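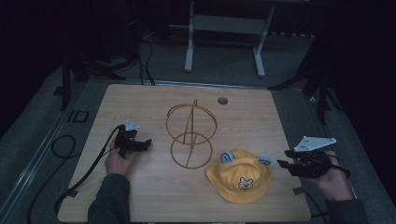

Piltum Promises a Family Movie Every Night in July

Piltum, the family streaming service owned by Masteck, says it will put out a new animated movie every night in July at 7 p.m. The word "new" is carrying a lot of weight. Going by the schedule posted so far, only two of the titles have never been shown before. The rest are older Masteck cartoons with cleaned-up sound, and 17 of them were already on the service last winter.

The company calls it "the biggest family movie event of the summer." It did not say how it measured that, and a request for viewer numbers went unanswered.
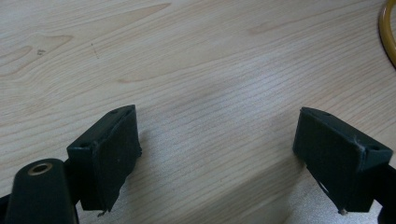

Faltik sequel still has no date

The one title parents keep asking for, the second Faltik movie, is missing from the list. Piltum says it is "on track," the same words it used last year. Tefera, the studio making it, would not comment.

Bloggers who sign up to post about all the movies get a free month. Roughly 800 have joined, according to Piltum, so expect plenty of cheerful reviews. The regular price goes up in August.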